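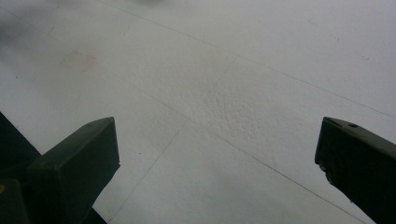
Lechada fina Ellis para juntas estrechas

¡Por fin una lechada que se deja trabajar con calma! Ellis es la mezcla en polvo de Wikenent para juntas finas en suelos y paredes interiores, y en casa nos tiene encantados -- sobre todo el tono gris perla, que queda precioso con piezas claras de gran formato.

Se amasa con agua limpia hasta que no queden grumos, se deja reposar 10 minutos y se vuelve a remover. Luego, llana de goma en diagonal y a disfrutar (sí, rejuntar puede ser un rato agradable). La esponja, bien escurrida.

Colores: blanco, gris perla, arena y grafito
Formatos: bote de 500 g y saco grande, este último solo bajo pedido
Referencia: Ellis 57
Uso: interior, también cocinas y baños

Ansel Escobedo, de nuestro taller, la combina con el sellador Flistumine en los encuentros con la bañera. El gris perla vuelve a estar disponible en diciembre; los demás tonos salen del almacén a diario.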